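Show it with your hands

Carolina Calado, April 2023

I spent most of March at Fladen teaching an arm to handle small household things, and I'm still grinning about it. No code, or hardly any! You take hold of a controller, the arm goes where you go, and the whole clumsy business gets written down for it to learn from.
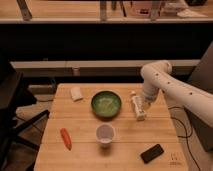
The gripper at the white bottle, just right of the green bowl.

What I love is how much of yourself ends up in the recording. I come at everything from a bit too high and then dither. My colleague Suryani Kwok swoops. After 100 demonstrations each, you could tell whose arm was whose (hers was quicker, mine broke less).
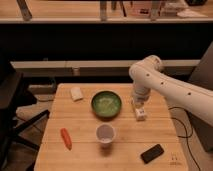
So I think we should stop treating demonstration as the poor cousin of proper programming. A baker doesn't hand the apprentice a table of angles. She says watch, then do it, then do it again, and a great deal gets across that she could never have put into words.

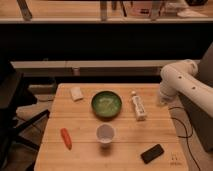 I'd go further and keep the bad attempts too, the fumbles and the second tries, labelled for what they are. We threw out 14 of mine early on and I wish we had them back. A learner that has only ever seen tidy work has no idea what to do when something tips over.

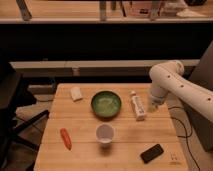
Do you need to be an engineer to teach this way?
Patience matters far more. Our best teacher at Fladen came from the front desk and had the hang of the controls in 3 sessions.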